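Brustdale Paper Conservation Studio
Vacancy: Assistant Conservator, Bound Volumes and Maps

Location: Cilville
Contract: fixed term, 12 months, full time
Reports to: Nesrin Aksoy, Head of Treatment
Posted: 7 September 2024

Background

Brustdale treats paper, parchment and bound material for county record offices, small museums and private owners. The studio has recently taken on the Kozma deposit, the working archive of a land survey firm that closed after four generations in business. The deposit consists of 2,120 items, of which 838 are bound field books and the rest are loose plans, tracings and correspondence. Most of the field books are quarter leather over board with sewn text blocks. Iron gall ink is present throughout the earlier books, with graphite and aniline inks in the later ones.

A condition survey of the whole deposit was completed by Umut Kaplan. It grades each item from stable to unfit for handling and sets the order of treatment. The person appointed will work from that survey and will not be asked to repeat it.

Duties

Surface clean field books and plans using soft brushes, vulcanized rubber sponge and grated eraser, as the medium allows.
Test inks for solubility and for free iron(II) ions before any aqueous work, and record the results on the treatment sheet.
Repair tears and losses with toned Japanese paper and wheat starch paste. Remoistenable tissue is used where iron gall ink rules out a wet adhesive.
Consolidate red-rotted leather and reattach loose boards. Full rebinding is carried out by the senior bookbinder, Florian Perrin, and is outside this post.
Humidify and flatten rolled plans up to the size of the large press.
Make four-flap enclosures and drop-spine boxes to measured dimensions.
Take before-treatment and after-treatment photographs under the studio lighting setup, with color target and scale.
Enter all treatment data in Rasora, the studio's collection database, on the day the work is done.

The post also includes a share of general studio work: preparing paste, changing blotters, calibrating the thermohygrographs and checking insect traps. These tasks rotate weekly among all bench staff.

Required

A degree or diploma in book and paper conservation, or equivalent bench experience that can be shown in a portfolio.
Working knowledge of iron gall ink degradation and its treatment options, including the reasons for leaving an object alone.
Accurate hand skills with scalpel, bone folder and spatula.
The ability to write a treatment report that another conservator can follow without asking questions.
Normal or corrected color vision adequate for toning repair paper.

Preferred

Experience with tracing papers and drafting linen.
Experience of batch treatment, where time per item is fixed in advance.
Some familiarity with relational databases. Training in Rasora is given during the first three weeks.

Conditions

The working week is 37 hours, with a core period from 10:00 to 15:00. Time outside the core period may be arranged with the Head of Treatment. The studio is on the upper floor and is reached by stairs or by the goods elevator. Benches are height-adjustable. Bench work involves long periods of close visual attention, and staff are expected to take the scheduled breaks.

Solvent work is done in the fume cabinet only. Respiratory protection is issued and face-fit tested before any work on mold-affected items, which make up a small part of the deposit and are held separately in quarantine. Applicants with a known mold sensitivity should say so at the interview stage so that the work can be divided accordingly. It does not affect selection.

Salary is at grade 3 of the studio scale, with the entry point set by experience. Annual leave is 25 days plus public holidays. The studio pays for one professional membership and for one training course during the contract. Moving costs are not covered.
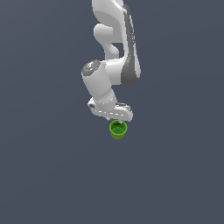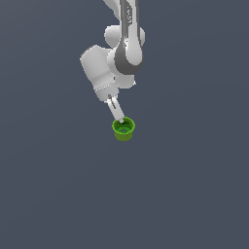 How to apply

Send the following as a single PDF to the studio office, marked for the attention of Jiahui Yu:

A cover letter of no more than two pages.
A résumé with the names of two referees, one of whom must have supervised your bench work.
A portfolio of up to 12 pages showing at least two completed treatments. Each should include the condition on arrival, the options considered, the treatment carried out and the materials used, with supplier grades where known.

Portfolios should state clearly which parts of a treatment were done by the applicant and which by others. Work done during training is acceptable. Images of objects in private ownership must be included with the owner's permission.

Applications close at the end of September. Late or incomplete applications will not be read. Shortlisted applicants will be invited to the studio for a half-day visit consisting of an interview and a bench test. The bench test covers one tear repair on a sample sheet and one written condition note on a field book chosen by the panel. Tools are supplied, but applicants may bring their own. The panel will be Nesrin Aksoy, Florian Perrin and Zübeyde Sarıgül, who represents the depositor.

Referees are contacted only after an offer has been made. Questions about the treatment program should go to Nesrin Aksoy, and questions about pay, leave or access to the building to Jiahui Yu.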